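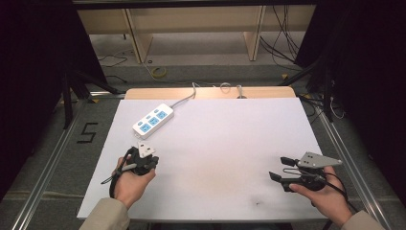
A white power strip with three light blue sockets and separate switches, on a work table at Trodby.

Trodby opens its shared work room with new tables and a simple rule for cables

25 September 2025 – Trodby, the shared work room run by the Bastness company, opens its second floor to members this week. The floor has 40 work tables, and all of them were prepared during August by the furniture workshop Kesivel.

The tables have a light wood-grained surface with rounded corners. A white covering lies over the working part, and a strip of the surface stays free at the far side, where the cables pass. Members asked for this in a survey which Bastness made in the spring. Of the 351 persons who answered, 82 wrote that loose cables were their main difficulty at the old tables.

Each place now receives its own power strip with a switch for every socket. A member who finishes with a lamp or a charger can switch off only this one and leave the others in use.

"We have spoken with our members for a long time about chairs and light, but in the end the most letters came about electricity," said Yara Yammine, manager of Trodby. "We wanted that a person can sit down and begin to work, without going under the table first."

The rule for cables is short. The cord of the strip goes over the far edge of the table, and smaller cables go down through the round grommet. Members are kindly asked to leave the strip on the table when they go home.

Fouad Tannous of Kesivel said that the workshop will come back after the first winter to look at the coverings and change those which are worn.

A place on the second floor costs 300 euros per month, with electricity included. Present members can move from the first floor without a new contract.

Contact for the press: Getachew Derese, Bastness, at the Trodby reception desk.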